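Unit 3: Processors and sockets
Sevico Technical Program, PC Hardware course
Handout for the bench session, November

Read this before you come to the bench. You need an antistatic strap, a soft cloth and your parts sheet.

Handling the processor
Hold a processor by its edges only. The metal lid on top is the heat spreader. It carries the maker's markings, which you copy to your parts sheet before the part goes anywhere near a board. Do not touch the underside. Skin oil on the contacts can cause faults that are hard to trace later.
If you need to put the processor down, put it in a tray or holder with the lid up – never on bare metal and never on the foam from a shipping box.

Preparing the case
Shut down, pull the power cord and hold the power button for a few seconds. Remove the side panel and lay the case down so the board faces up. Route loose cables away from the socket before you start.

Opening the socket
Press the lever down slightly, move it out from under its catch and raise it all the way. Then lift the retention frame. Look across the socket at a low angle for bent pins or dust. Report damage at this point, before a processor goes in.

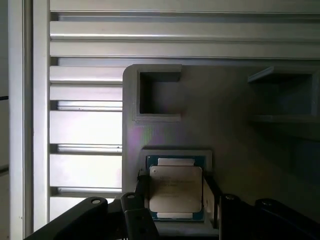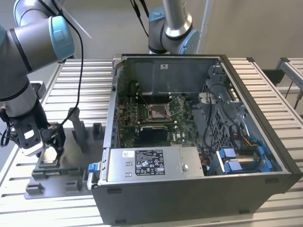

Orientation is the part of this unit where most marks are lost. Find the corner mark on the processor and the matching mark on the socket, then check the notches as well. The socket has to be fully open first, with the lever and frame both up as they are in the tower on its side. Lower the processor straight down and let it settle under its own weight. Do not slide it or press on it. Close the frame, then bring the lever down and hook it. Some resistance from the lever is normal.

For next time: read section 2 of the Rathore notes and bring your completed parts sheet.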